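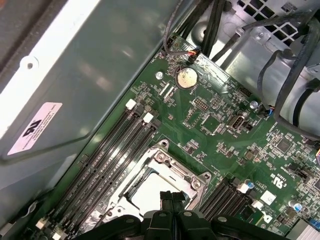
*Socket empty, memory slots on both sides empty too.*

Hi all,

Sorry for the slow answer, I've had the lid off the old Dell and lost track of the evening! An earlier message asked:

> Is it worth putting a different chip in one of these old workstations, or should I save up for a newer machine? Mine came out of the Barkstead clearance and I've never changed a processor.

I'd say have a go. The Xeon E5-1630 v3 is a decent chip for the money (mine was 14 quid, posted), and the socket is easy enough if you take your time. Open the bracket right up, hold the chip by its sides and lower it straight down.

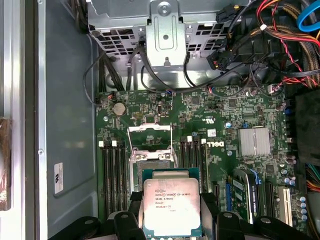

> But what about the memory? I've got 8 sticks in a drawer and no idea which slots to fill first.

Check the diagram for your own board before you push anything in, and start with one stick. I wasted most of a night at the Voltusau meet by filling the lot at once (never again). 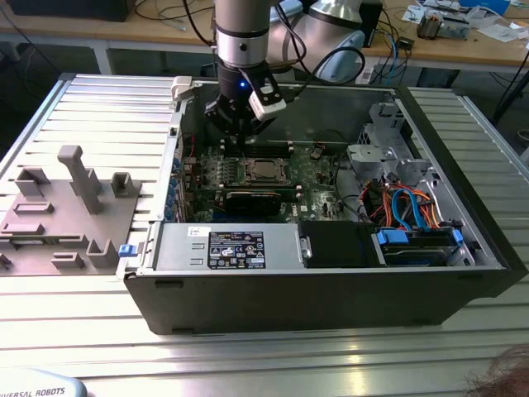

The other thing is the cables round the drive bay. Tuck them well back before the side panel goes on, they do like to creep.
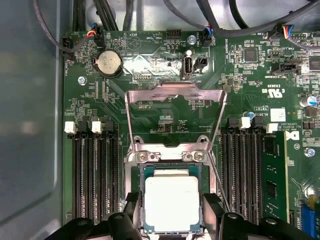
*Chip in the socket, bracket still up, one stick of memory on the right.*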